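From: Jaanus Butkienė
To: Gristbridge Allotments list
Date: 8/7/22
Subject: Re: Compost delivery and the side gate

Hello all,

Thank you Curnetti for writing this down, I was away in June and missed the talk at the gate. My answers are between your lines.

> The supplier can bring 200 bags if we order together, but the
> truck is too wide for the side gate. Do people agree to have
> them left on the grass by the road?

I agree, but please not on the low part near the tap. After rain the water stays there for days, and last year the bottom bags became so heavy that Mrs Pētersons could not lift hers. The higher corner beside the notice board is better, and it is still close for wheelbarrows.

> Also, who still wants the mushroom compost instead of the
> ordinary one? I have only two names.

Please put me for four bags of mushroom compost. I use it for beans and cabbage only. It has some lime in it, so I would not give it to blueberries. If Nuvutska plot has still the blueberries, they should maybe take the ordinary one.

> Last thing, the wheelbarrows. Two have flat tires.

I can repair both. I have patches and a good pump at home, but I need somebody to leave the shed key under the usual pot. If the inner tube is too old I will buy a new one and bring the receipt.

One more question from my side. My garlic leaves are already yellow on the lower half. Do you dig it now, or do you wait until the top leaves are dry too? In my old country we dug it earlier, but the summers are different there. 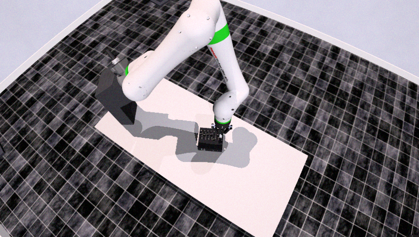 I would also like to trade some garlic for leek seedlings, if anyone has planted too many.

Kind regards,
Jaanus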